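4. Packing and Sorting on the Bench

4.1 What we wanted to know

Claims that two-armed robots are ready for stockroom and household work usually rest on a short video and a success rate. We have no quarrel with the videos. The success rates are harder to read, and this section explains why we stopped trusting our own.

The task family we call Dono was written to be dull. It takes in the small jobs that fill the hours in a repair counter or a mailroom: pick up a box, turn it, set it down where it was asked for, put the loose things beside it in order. A person given these jobs needs one sentence of instruction and will get them right while talking to someone else. We chose them for that reason. If a machine can't do them with the same lack of fuss, the case for putting it on a shop floor is weak, whatever it manages with a folded shirt on a good day.

Four rules were fixed before any trial was run. The objects had to be things bought in an ordinary store, with no added markers or handles. The table could not be cleared of everything except the target. No trial could be restarted once the arms had left their rest position. And a person standing by could stop the arms but could not nudge an object into a better place. The last rule cost us more than the other three together, and reading earlier reports from the Punilton bench (including one of ours) we now suspect that nudging was common and went unrecorded.

4.2 Setup and procedure

All trials used the Jemico two-arm platform with parallel-jaw grippers. The policy was trained on 602 demonstrations collected by teleoperation, which is a modest number by current standards and, in our view, already a lot of human labor to teach a machine to move a box. Each task was then run 100 times. Starting positions were drawn from a list prepared in advance by someone who did not run the trials.

The flat box task is the one we report at length. A phone box lies on the near part of the table. The robot has to close on it from both sides, lift it clear, turn it a quarter turn and lay it down again with the lid up. Two hands are needed because the box, laid flat, offers little height for a single gripper to work with and is wider than the jaws can open. A person slides it to the edge of the table and gets a thumb under it. The policy was never shown that trick, and it did not come up with it. 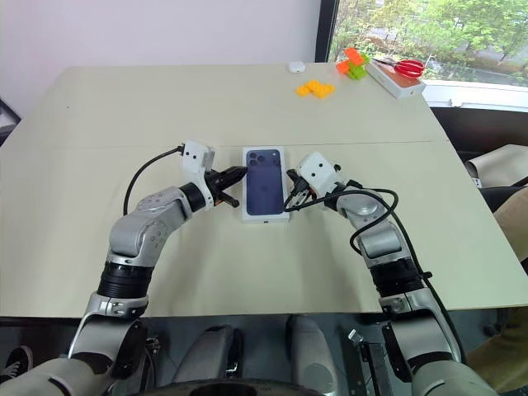

Figure 4. Flat box task, both grippers at the sides of the phone box. Other household items remain along the far edge of the table.

The moment in Figure 4 is where most published clips begin to look convincing, and it is also where our scoring gave us trouble. Contact on both sides is easy to reach. The policy got there in nearly every trial, and under the scoring used in our earlier work, contact followed by any upward motion of the arms counted as a grasp. Under that rule the robot looked competent. We then rescored the same trials by asking whether the box was back on the table, turned and undamaged, with no help, and the number that survived was 45.

That is fewer than half, on a rigid, light object with square corners and good lighting. We would not leave a machine with that record alone at a returns desk.

4.3 Where it went wrong

The failures fell into two large groups and a few oddments. In the first group the jaws pressed unevenly and the box rotated a little under them before leaving the table. The policy carried on as though nothing had happened. It had no way of noticing that the long side of the box no longer lined up with the arms, and the quarter turn that followed was measured from the wrong start.

In the second group the lift itself was sound and the release was bad. One gripper opened before the other, and the box came down on a corner. A retail phone box is stiff enough to take this several times. A carton of eggs isn't, and we note that eggs seldom turn up in this literature.

The oddments are worth a line each. In 11 trials the arms stopped above the table and stayed there until the time limit ran out. We found no common cause. In a smaller number a cable caught on the opposite arm and pulled the wrist off its path; we count these against the robot, though some authors would not, on the grounds that a stockroom will have plenty of its own cables. There was also a run of trials in which the items at the back of the table seemed to matter more than they should. The arms drifted away from the box toward the building blocks, which had been targets in a different task. Moving the blocks closer together made this better. We have no explanation we would defend.

4.4 Speed

We kept timing out of the main results because it is easy to make too much of it, in either direction. Slow machines can be useful if they are left alone overnight. Ours could not be left alone. Every trial had a person within reach of the stop button, and that person could have turned the box over many times while waiting. Any claim about labor saved has to subtract the person with the button, and we have yet to see a cost table that does so.

4.5 Comparison with the earlier result

The Demchenko protocol, which we followed in our previous report, allows up to two restarts and a clear table. We reran the flat box task under it, using the same policy and the same hardware. The result was much closer to our old figure, and close enough that we think the old figure was an honest product of the protocol. It simply answered an easier question. Readers comparing numbers across papers should look for the restart rule first. In several reports we went through, it was missing altogether, and two of those gave a success rate in the abstract.

4.6 Limits of this section

One policy, one platform and one room do not settle anything about the field. A different gripper, with softer or wider jaws, might remove the first group of failures entirely. More demonstrations might help with the second, though doubling our set from half its size to the full count made less difference than we had budgeted for. The scoring was done by the same people who built the task, and we were in a sour mood about the results by then, so an outside rescore would be welcome. The trial log was closed on 13 November 2021 and nothing was added to it afterward.

We also did not test the jobs on either side of this one, such as opening the box or putting it on a shelf. Section 5 takes up the loose items, where the results are worse.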